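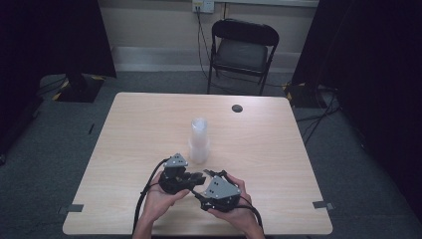 Two-part hand-held gripper, finger segments nearly touching

Bulel Crossing Monitor
Border status feed for newsrooms and desk researchers
Published by Flikcombe

Bulel is a subscription feed that reports the status of land border crossings in regions where official notices are late, partial or missing. Each record covers one crossing and states whether it is open, restricted, closed or unconfirmed. Records are compiled from local correspondents, transport operators and published government orders. A status is changed only when 2 independent sources agree. Until then the earlier status stays in place, with a "disputed" flag and a short note.

Coverage
The standard plan includes 32 crossings. Additional crossings can be requested in writing and are normally set up within 10 working days. Seasonal crossings are listed year-round, with the closed period marked.

Record contents
Crossing name, with alternate spellings in local languages
Current status and time of last confirmation (UTC)
Permitted traffic: foot, private vehicle, freight
Documents required, where known
Source type for each change (names of correspondents are withheld)
Change log from the start of coverage

Delivery
Records are supplied as CSV, JSON or a plain text bulletin by email. The bulletin goes out at 06:00 UTC and again at 18:00 UTC. The JSON feed is updated as changes are confirmed – there is no fixed interval. Field names are the same in all formats.

Archive add-on: Clodia
Clodia is the reference archive for Bulel. It holds scanned treaties, exchange notes and survey sheets, the oldest from 1903. Scans are searchable where the typeface allows. Handwritten sheets have an index entry only. Clodia is licensed separately and can be used without the feed.

Limits of use
Bulel reports status only. It does not assess road safety, mine clearance or the risk of detention, and it should not be the sole basis for sending staff to a crossing. Boundary lines in the archive are reproduced from the source documents and do not represent a position on any claim.

Licensing
Single desk, newsroom and university licenses are available. Quoted records should be credited "Bulel/Flikcombe" with the confirmation time.

Contacts
Feed and coverage requests: Tonantzin Ayala
Archive and licensing: Wenceslao Cervantes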